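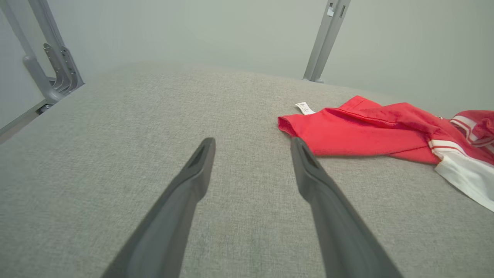
Folding is the wrong test altogether, according to Beathag Cairns, who would sooner see a machine that can find the edge of a garment and know it has found it. She made the point twice at the Prandham open session, and it was the most useful thing said there, given how much of the afternoon went on a single percentage.

2018-07-06

The percentage belongs to Eltitine, a small group working on what it calls "edge-first" handling of clothes. Its new paper claims that a two-armed robot taught in this way picks up and spreads a crumpled garment correctly in 84 out of every hundred tries. The older method, in which the robot grabs the highest point of the heap and hopes for the best, is put at 52. If that holds up it is a decent step. I am not sure that it does.

The idea is simple enough. A person steers the arms by hand through the job many times over, and the software learns from the recordings. What Eltitine adds is a rule about where to look first. The close view from the wrist is used to hunt for a hem, a cuff or a seam, and the wider view from above is only used to get the arms into the right area. Tatsuya Yoshida, who leads the work, says most failures in earlier systems came from a bad first grip, and that everything after it was wasted effort.

Fair enough. But the paper rests on 1,531 recorded attempts, and you have to go to the back pages to learn how they were shared out. They cover 8 garments. Three of those are sports kit with bold trim along the edges, and those three account for well over half of the recordings. A stripe running beside a hem is about as kind a hint as you could give to a camera. Plain dark socks, bed sheets and anything knitted are left for "later study".

Yoshida was asked about this and did not duck it. Bright kit was easy to get hold of, he said, and the group wanted to be able to see for itself when the robot had gone wrong. He also said that the plain garments in the set did "a bit worse". The paper does not give a separate figure for them, and he did not offer one. 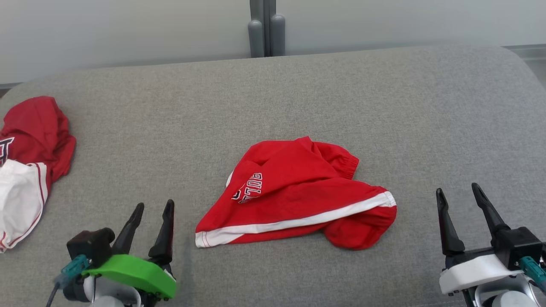 Then there is the question of what counts as a success. Eltitine marks a try as good if the garment ends up spread with no more than one fold left in it, inside 45 seconds. The scoring was done by members of the group, who knew which method was running each time. Emiko Furukawa, who wrote the part of the paper on training, said the marks were checked by a second person whenever the first was in doubt. That helps a little. It would help more if the second person had not known either.

The soft surface deserves a line as well. All the tests were done on padded cloth, which gives way under a fingertip and lets it slide beneath a hem. Earlier work using the highest-point method was mostly done on hard tables. Eltitine did run the old method again on its own padding, to its credit, but only with settings chosen for it by the people hoping to beat it.

Rhona Cruickshank was more generous than I am. She called the split between the near view and the far view "plainly sensible" and said she would try it in her own work whatever the final number turned out to be. Eilidh Kerr wanted to know how long the robot took when it failed, a figure that is also missing. Yoshida thought it could be pulled from the logs.

None of this makes the result wrong. The clips shown at Prandham were not speeded up, which puts them ahead of a good many others, and two of them showed failures from start to finish. In one the robot pinched at a seam, missed, and went on pinching at the same spot until someone stopped it. I would have liked to see more of those and fewer bar charts.

The group says it will release the recordings in November, along with the scoring sheets. A team at Lururwood has already asked for them and plans to repeat the comparison with plain clothing and with markers who are kept in the dark about the method. Until those marks are in, 84 is a number for sports kit on a cushion.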